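Jirkell Countertop Water Filter, 5-Stage

Price: $111
Replacement cartridge: $44
In stock, ships from our Sasia warehouse

Okay, I'll admit I was a pitcher person for years. You know the kind, it lives in the fridge door and somebody always puts it back with an inch of water in it. Then I took a Jirkell home to try before we listed it, and the pitcher went in the donation box that same week!

It hooks up to a regular kitchen faucet with the little adapter ring in the bag (no tools, no plumber, hand-tight is plenty). Mine took a few minutes, most of it spent hunting for the instructions, which are taped under the lid. Flip the lever one way for filtered, the other way for plain tap when you're doing dishes.
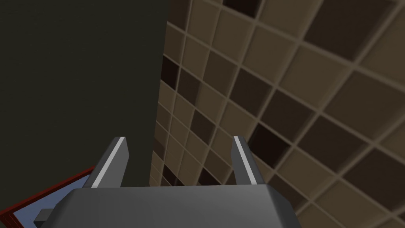
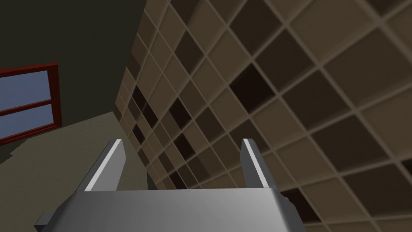

Run the first couple of pots of water through and toss them on the plants. It comes out a bit gray at first and that's just carbon dust. After that my coffee tasted so much better that I started getting up earlier for it, which my husband finds suspicious.

Each cartridge is good for 2,525 cups. Write the date on it with a marker when you put it in, I always forget otherwise.

Won't fit pull-out sprayer faucets, sorry. If you've got one of those, ask Simin Shirazi at the shop about the under-sink model, due back in August.

Color: white or slate
Hose length: 44 inches
Returns: yes, unused, in the box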